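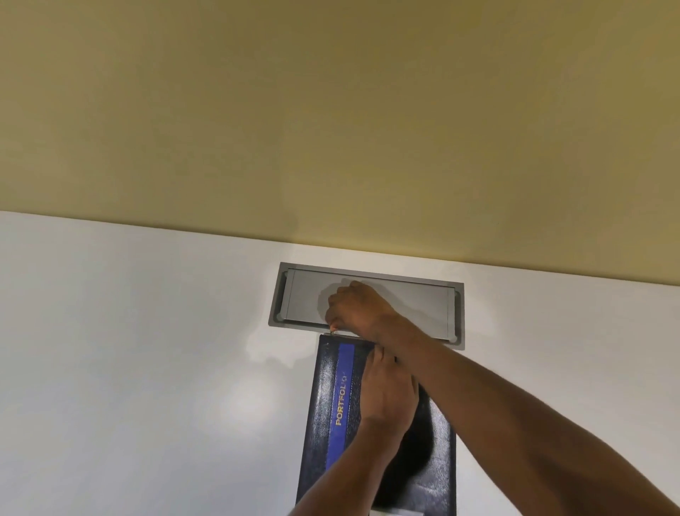 Nident Shadow Kit, the version with two follower arms

Okay, so I've had this thing long enough to have opinions. Short version: I like it a lot, I would buy it again, and the clamps are garbage.

If you haven't run into it, the Shadow Kit is a pair of small arms plus a pair of lighter ones that you hold and move yourself. Whatever you do with the light ones, the real ones copy, and the software saves the whole thing as a demo. Collect enough demos of one job and you train on them and see if the arms can do it without you. I had a Conine setup before this, where you grab the arm itself and drag it through the motion (great for big slow moves, miserable for anything with a screw in it).

And screws are my whole problem. I do small building maintenance and the job I wanted to teach was vent covers. It sounds like nothing! You hold the panel, you pinch a screw at the bottom edge, you get it started. But try it up by the ceiling with your other hand flattening a folder against the wall right underneath, and your arms end up crossed and you realize how much your fingers are sorting out by feel. I do jobs by hand first now, slowly, before I touch the controllers, and I'd tell anybody to do the same. My first batch of demos was bad and it was all me, going for the screw from an angle no robot wrist was ever going to like.

What's good. The lag is so low I quit thinking about it after the first evening. The finger triggers are really nice, with enough push-back that you can tell when the gripper has closed on something, even something small. Negin Jalali lent me her Adebisi controllers for a weekend so I could compare, and those look fancier but the triggers are mush. I dropped screw after screw with them. The Nident ones I can use for an hour before my thumbs complain.

The software is plain and I mean that as a compliment. One key starts a demo, one key ends it, one key throws it out. I recorded 78 for the vent cover on a mock-up I screwed to a sheet of drywall in the garage, and when I went back and got picky I tossed 16 of them. You need to get picky. Every time I hesitated over a screw, the arm learned to hesitate over a screw, and it is a strange feeling watching a machine dither exactly the way you do.

Now the complaints. The clamps slip. They just do – any time I reached high, the whole base crept backward, and a demo where the base moved is a demo you throw away. I spent $37 on steel ones and that ended it, but come on. The manual has you calibrate with the arms hanging down, which is fine for tabletop stuff and a little off for overhead work. Keyvan Rahimi on the Jundanus forum posted a way to calibrate with the arms raised and it's much better, so go find that before you waste a Saturday. And the cables are too short if you want to stand anywhere except right next to the arms.

Does it work on its own? On the panel, yes, it holds it flat and square most of the time. On the screw it's still hit or miss. It gets the screw to the hole and then sort of pecks at it. I'm recording another batch in July with the wrist coming in lower and I'll update this if it gets better.

Four stars. It'd be five with decent clamps in the box.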